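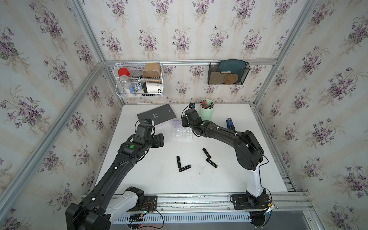 Drendel is my two-armed bench cell, and this readme is mostly me writing down how I keep it going so I don't have to work it out again every February. Both arms bolt to the front rail on their own black plates, so if you need to pull one you can get at it without touching the walls. The cables run down to that rail too, and I'll admit the red and black bundles over the vent grille are a tangle! Please don't tug on them. Follow the wire by hand from the plate down, and label it before you unplug it.

What's in the folder

1,132 recorded runs from the current setup, plus the settings files for both arms. The older Lillon runs are kept separately (1,831 of them) and they used different gripper pads, so don't mix the two unless you really mean to.

Setting up

Power on the left arm first, then the right. Let them both go to the rest pose before you put anything on the table. Run the Cuadros check script — it takes 38 seconds and moves each joint a little way and back. If it stops on a wrist joint, look at the cable clips on the upper arm before you start blaming the motor (I've blamed the motor plenty of times and been wrong).

Looking after it

Wipe the lens on each wrist camera with a dry cloth, nothing wet. Nip up the plate bolts, but gently, the rail is aluminium and the threads don't forgive you. If you've had a camera off, redo the calibration for that arm, even if it went back on looking perfect.

Known bugs

The right gripper sometimes reports closed when it's still open a crack. Restarting the Clostance driver clears it. There's a proper fix in version 2, which I haven't tested on the left arm yet.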